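The File Drawer, Revisited

Most people who own a file own one file, and it came from a parent or a yard sale. It lives in a drawer with screwdrivers and gets pulled out when a key sticks or a gate latch catches. It usually doesn't cut very well, and the owner decides that files are slow tools.

They are slow compared with a grinder. A decent file with clean teeth will still take the burr off a sawn bolt in a few strokes. The shared workshop in Mahawong runs an evening class on hand filing every October, and the first hour is spent on handles. Old files were often sold bare, with a pointed tang, and plenty of people used them that way. A bare tang can go into your palm if the file catches. Students who bring one to class are sent to the bench to fit a handle before they do anything else. 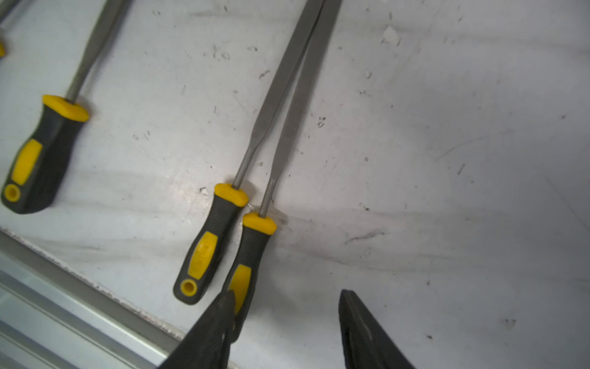

Hand files with rubberized grips. The ring at the butt of the handle is for hanging.

Molded handles have mostly taken over from turned wood. They don't split, and a bit of rubber helps when your hands are oily. Some people find them bulky for fine work. I kept wooden ones for years and changed over when the last one cracked.

Storage matters more than brand. File teeth are hard and brittle, and blades that knock together in a drawer dull each other. Hang them if the handles allow it. My own rack is a strip of scrap pine with nine hooks, seven of them in use, screwed to the wall above the vise. A canvas roll with a pocket for each file does the same job.

Cleaning takes a minute. Brush along the rows of teeth with a file card, and push stubborn bits out with a scrap of soft brass. Rubbing chalk into the teeth before filing aluminum keeps the metal from packing in. Skip the oil.

On the stroke itself, press going forward and lift coming back. Clamp the work low in the vise, close to the jaws, or it will chatter. If the file skates over the surface without biting, either the steel has been hardened or the teeth are worn out, and pushing harder won't help in either case.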